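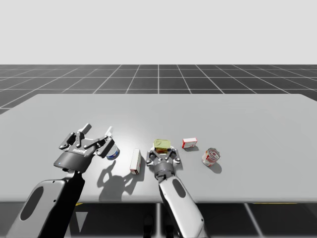
Home News Interviews Contact

Can a machine put away the groceries yet? The lead engineer at Kiltdale, who trains two-armed robots in simulation, answered me quickly. "In the computer, many days yes. In your kitchen, no."

Her team practices with cans and small boxes on a plain table. A can that stands up is easy, she said. "When it lies on its side, the hand must come from another direction, and then the second arm is in the way."

In April they made 143 trials of one task, to clear a table with 2 arms. Some 30 failed, most of them at the moment of letting go. I asked if this is good. "For a shop it is terrible. Would you keep a worker who drops so much soup?"

A grocery chain, Grastano, has asked her for a machine that fills shelves at night. She told them to wait. Folding clothes she does not want to discuss at all.

At home she still unpacks the bags herself. "It takes me five minutes," she said, "and I complain the whole time."

14 shares | 2 comments

Related
Tostomitz tests a floor washer
Rønning bakery keeps its packers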